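15th July - Dunby cell, wrist camera

Back on the refocus job I said in May would take ten minutes. Lens ring had crept again, lock screw only finger tight (my finger, I suspect). Cleaned the lens, ran the ring back in, nipped up the screw, dab of paint across both so the next creep leaves evidence.

Standoff set to 300 mm from the bench. Exposure left at 160, as the Biltley sheet has it. Cable clip at joint 5 replaced, the old one having retired to the floor.

Still to do: redo the hand-eye calibration, then 2 dry runs at slow speed before anyone trusts it with a part. Program 762 stays locked out until then. 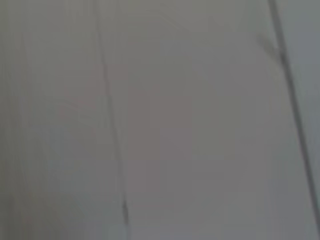 Can the old calibration file be kept after a refocus? Bin it - moving the ring shifts the focal length enough to put the picks out.

Order more clips from Magbanua.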